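Notebook, packing bench, April
Red packs in clear film, second look 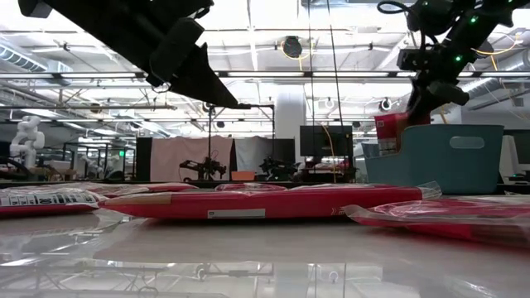
Zarei's sheet says the new film "lies flat and stays flat." I have been at the bench since before nine and I don't believe the sheet. The long packs are the worst. A flap stands up at the end as soon as you let go of it, and if you press it down with a thumb it comes back up while you are reaching for the next one.

Kofi Agbenyega thinks this is a storage problem and that the rolls got cold on the truck. Maybe. The old Gellau film came on the same truck and I never had a word to say about it. I'd like to see one roll kept by the radiator overnight before anybody writes "storage" on a form.

Went through 308 packs from the first delivery. Sorted by eye into two piles, ends down and ends up. 139 had at least one end standing. Kofi says my eye is stricter than his. Fine, he can do the next lot with his own eye and we'll compare.

Labels. The barcode is on the top of the pack, and that works if the pack is right under your nose. From a chair, across a shiny table, you are reading it at a slant and it squashes into a gray smear. Tried the hand scanner from sitting height: poor. Standing: all right. Gellari want it read from the side of the table and they are welcome to come and try. The narrow label on the front edge is no help, the print is too small for me with or without glasses.

About the table. It was sold to us as easy to wipe and it does wipe easily. It also gives you the whole ceiling back, pipes and all, and clear film on top of that is hard to look at for more than an hour. I asked for a matte mat last time and was told to wait for the numbers. These are the numbers. Cut a piece of brown paper and taped it down for the last fifty or so. Less squinting. Can't swear it made me faster.

Teal bin: keep. I was against it, I thought the dip in the rim was for looks. It does let you slide a flat pack in without lifting it over the edge. Doesn't stack with the old gray ones though, so where do they go at night?

Loose film: still ends up all over the table. Needs its own bag clipped to the side. I have written this down before.

Grokisano quoted on 3923 packs for the full run with the new film. If ends stand up at the rate I saw, that is a lot of people pressing things down with their thumbs. I'd hold off signing.

To do
- roll by the radiator, then 20 packs off it
- Kofi to sort the second delivery (657 on the slip, check that)
- ask Zarei what "flat" was measured on, and how long after sealing
- matte mat, again
- tape for the brown paper, the blue stuff lifts

Kofi read this over my shoulder and wants it noted that he does not agree about the truck. Noted.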